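Gevstead 拆装工位套件试用评测(附非报警过力情况说明)

Trarnmont 自动化装备评测室
发布日期:2024年3月11日
类别:机器人工位套件 / 台式整机拆装
供货方:Wurnden
受评配置:零件托盘一套、机箱定位组件一套、力控插装软件包(Bárány 模块)一份、操作文档一册

一、评测结果摘要

本套件用于单臂机器人对台式计算机进行硬盘、内存等部件的取放与插装。评测室按供货方给出的流程完成了2000次循环,期间记录停机151次,其中绝大部分由软件正常识别并报出故障码,操作人员按文档处理后可恢复运行。

另有17次循环,接触力超过设定上限,软件未报警、未停机,并将该次插装记为“完成”。该类情况不计入上述151次停机之内。评测室将其列为安全相关缺陷,并据此将套件总体评级定为“有条件可用”。在供货方提供修正版本并经复测之前,不建议在有人员近距离协同的工位上启用力控插装功能。

托盘及定位组件的机械质量总体良好,单独采购有其价值。以下分项说明。

二、评测范围与条件

机器人本体、末端夹爪、工作台及待装计算机均由评测室自备,不在受评范围之内。本文对上述自备设备不作评价,文中所述故障经排查均可在更换自备设备后复现。

供货方要求工作台为型材结构,便于用台面沟槽固定托盘。评测室的工作台符合这一要求,安装过程未做改制。机箱侧放,侧板拆除,主板朝上。文档建议在机箱四周各设一处限位,实际随套件提供的限位件只够布置三处,第四处由评测室自行补齐。供货方答复称新批次已补足,评测室未见到新批次实物。

循环内容固定为:从托盘取内存条,移至主板上方,对位,插入,松开,撤离;随后取硬盘,送至驱动器架前方,对位,推入,松开,撤离;再由操作人员将两件放回托盘。硬盘部分在全部循环中均执行,内存部分在更换主板当日暂停过半天,停机期间不计循环。

环境温度、湿度按评测室常规条件控制,无特殊之处。

三、托盘

托盘为灰色塑料件,表面设有立销、矩形槽和立柱。硬盘竖置,内存条横卧于长槽之内。件与件之间留有供夹指进入的间隙,取件路径不交叉,这一布局是合理的。

槽口尺寸对常见的三点五英寸硬盘适配良好。装有塑料托架的硬盘也可放入,但取放方向受到限制:托架在上时,夹指只能夹持硬盘本体两侧,夹持高度的可选范围随之变窄。文档对此没有说明。评测室最初按文档示例高度编写取件程序,夹指有触碰托架边缘的风险,改低夹持点后消除。建议供货方在文档中增加一张带托架硬盘的夹持高度表。

内存槽的问题稍多。槽长留有余量,内存条放入后可沿槽向窜动。对人工放件而言,余量是方便的;对后续插装而言,窜动量会直接传递为夹持偏差。视觉对位能够补偿其中一部分,但补偿发生在取件之前,若内存条在夹指闭合过程中再次滑移,软件便无从得知。这一点与第五节所述缺陷有关联。

耐用性方面,试用结束后检查托盘,硬盘槽内壁有擦痕,内存槽一端的棱边略有发白,未见开裂。立柱无松动。托盘底部的固定孔位与台面沟槽的间距匹配,拆装一次所需时间很短,换型时较为便利。

托盘未作防静电标识,供货方亦未提供相关检测资料。评测室在试用中另行采取了接地措施。若用户的工件为待售整机或返修件,应在采购前向供货方索取书面资料。

四、软件包与文档

软件包以 Bárány 模块为核心,负责接触检测、搜索对位和推入三个阶段的力控。界面清晰,参数集中在一页之内,对有机器人编程经验的人员来说,当天可以上手。

参数命名存在不一致。界面中的“推入上限”与文档中的“最大接触力”为同一项,而文档另有一处将“推入上限”解释为三个阶段共用的总上限。评测室就此书面询问供货方,得到的答复是以界面为准,各阶段分别设限。换言之,用户若按文档理解,会误以为只需设定一项即可覆盖全程。

故障码共分两级,一级提示,二级停机。151次停机均为二级。从记录看,停机原因集中在以下几类:夹取后工件检测不到;搜索阶段超出允许范围仍未找到插槽;推入阶段行程不足。软件对上述情况的反应及时,停机后机器人保持原位,不会自行回撤,符合文档承诺。

停机后的恢复步骤则偏繁琐。操作人员须先确认夹爪状态,再手动选择“放弃工件”或“继续”,而“继续”按钮在夹爪状态未确认时并不置灰。试用中有一名操作人员在内存条半插入的情况下误按“继续”,机器人由当前位置重新开始搜索,内存条受到侧向力。该次未造成主板损坏,内存条一端卡扣处留有压痕,已作报废处理。评测室认为,该按钮应在状态确认之前锁定。

日志功能值得肯定。每次循环的力曲线均可导出,时间戳完整,第五节的分析即依据这些曲线完成。若无此项功能,下述缺陷很可能在试用结束时仍未被发现。

五、非报警过力

5.1 现象

内存插装的推入上限设为90牛。在17次循环中,力曲线的峰值高于该值,软件未产生任何级别的故障码,循环结果一栏显示“完成”。事后对这些循环所用的内存条和插槽逐一检查,部分内存条已正常就位,部分呈一端高一端低的倾斜状态。倾斜者在通电检测时不能被识别。

硬盘推入未出现同类情况。

首次发现是在核对日志时。当班人员注意到某次循环的曲线在搜索阶段末尾有一处尖峰,而该循环并无停机记录。此后评测室对此前全部日志作了回查,并将后续循环改为逐条核对。

5.2 原因分析

经比对,所有过力均发生在搜索阶段向推入阶段切换的时段内。软件在搜索阶段使用一组较低的限值,在推入阶段使用用户设定的上限。切换时,旧限值先失效,新限值随后才生效,其间存在一段没有限值起作用的空档。

通常情况下,空档内接触力变化平缓,不会造成后果。但若内存条的缺口与插槽的凸键没有对准,而搜索算法又因金手指边缘落入插槽开口处而误判为“已找到”,机器人便会带着推入阶段的速度下压,力值迅速上升。待新限值生效时,峰值已过,工件或已倾斜卸力,软件读到的数值反而在允许范围之内。

托盘内存槽的窜动余量提高了误判的机会。评测室在槽内加垫片限制窜动后,再行试验,过力次数有所减少,但仍未消除。可见托盘余量是诱因,限值切换的空档才是根本原因。

评测室曾考虑过夹爪、力传感信号及线缆干扰等因素。更换夹指、重新紧固线缆、改变信号采样设置之后,现象依旧,故予以排除。

5.3 风险评估

就设备而言,风险主要是内存插槽、主板及内存条受损。更需注意的是结果误报:受损工件被记为“完成”后会流入下一工序,若下一工序没有通电检测,问题将被带到更后面的环节。

就人员而言,试用期间没有人员受伤,也没有人员在机器人运动时进入工作区域。然而力限值是协同作业中的一项保护条件,用户可能会依据界面上显示的上限来判断手部靠近是否安全。既然该上限在特定时段内不起作用,这一判断便失去依据。需要说明,机器人本体自带的碰撞保护独立于本软件包,在上述循环中没有被触发,原因是力值尚未达到本体的保护阈值。用户不应以本体保护替代工艺限值。

按评测室现行分级办法,该缺陷定为“严重”,次于“危急”。定级时考虑了发生频度、可探测性和后果三项,其中可探测性得分最低。

5.4 与供货方的沟通

评测室将曲线及复现步骤提交 Wurnden。供货方确认能够复现,承认限值切换存在空档,并表示将在后续版本中改为新旧限值重叠生效,计划于7月交付。评测室要求其同时提供临时处置办法,供货方给出的办法是降低推入速度。

经试验,降低速度能够压低峰值,但会使内存卡扣不能可靠闭合,行程不足类停机随之增多。该办法可作权宜之用,不宜作为正式工艺。

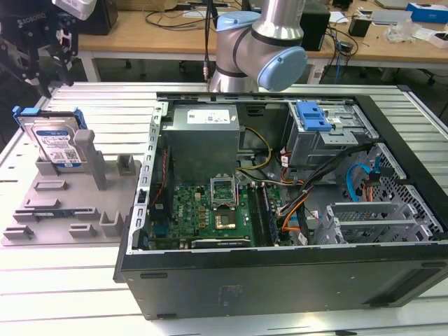
5.5 评测室采取的措施

在修正版本到位之前,评测室对自用工位作如下调整,供同类用户参考。

(1)在机器人控制程序中另设一路力监视,不经过 Bárány 模块,自夹爪接近机箱时起始终有效,直至撤离完成。该监视一经触发即停机,须由操作人员现场复位。

(2)将软件返回的“完成”视为待确认状态。每次内存插装后增加一步两端高度检查,检查不合格者不得放行。

(3)托盘内存槽加装垫片,放件时统一靠向一端。

(4)自动运行期间,工作区域禁止伸手。放回工件、整理线缆等操作一律在停机并确认之后进行。机箱内电源线束和数据线应先理至内存插槽及驱动器架以外的位置,避免夹指下行时勾挂。

(5)日志每班导出一次,由当班人员核对峰值,发现超限即停用力控插装功能并上报。

上述第(1)项措施实施后,监视回路在后续试验中数次先于软件触发,停机位置均在切换时段之内,与5.2的分析一致。

六、其他意见

机箱定位组件的夹紧力适中,侧放的机箱在反复推入硬盘后没有可见位移。定位块表面的软垫在试用后期有一处脱胶,重新粘贴后可继续使用。软垫属于易耗件,但供货清单未列备件。

套件对机箱的适应性有限。驱动器架位置偏深或开口朝向不同的机型,需要重新示教,文档中“适用于主流塔式机箱”的说法过于宽泛。评测室另取一台架体朝向不同的机箱试装,硬盘推入路径须全部重编,耗时超出一个工作日。

处理器的安装不在软件包的功能之内。宣传资料中有“整机装配”字样,采购人员应注意区分。本次循环没有安排处理器插座的任何操作,评测结论不涉及该部分。

线缆插接同样不支持。硬盘推入到位后,电源线和数据线仍须由人工接上,节拍核算时应计入这部分工时。

售后响应方面,一般性问题当日或次日得到答复,涉及软件缺陷的问题等待较长,且前后由不同部门回复,曾出现口径不一的情况。建议用户保留书面往来。

七、分项评级

托盘:良
机箱定位组件:良
软件易用性:中
软件安全性:不合格,待复测
文档:中偏下
日志与追溯:优
售后:中

总体:有条件可用

八、采购与使用建议

仅需托盘和定位组件的用户,可以采购,建议同时索取防静电资料并要求补足限位件。

需要力控插装功能的用户,宜等待修正版本。确因进度需要先行使用的,应至少落实5.5中第(1)(2)(4)项,并在验收文件中写明限值切换缺陷及供货方的修正承诺。

已在使用本套件的单位,应尽快回查历史日志,重点查看搜索阶段末尾的力曲线。凡峰值超出设定上限而结果为“完成”的循环,对应工件应召回复检。回查时不能只看故障码,该类循环没有故障码可查。

评测室将在收到修正版本后进行复测,复测沿用本次的循环内容和工件,结果另行发布。复测完成前,本文评级保持不变。

说明:受评套件由供货方借出,试用结束后退还。评测费用由评测室自行承担,供货方在发布前审阅过第五节的事实部分,对文字未提出修改要求。转载请保留全文,不得单独摘引第七节评级。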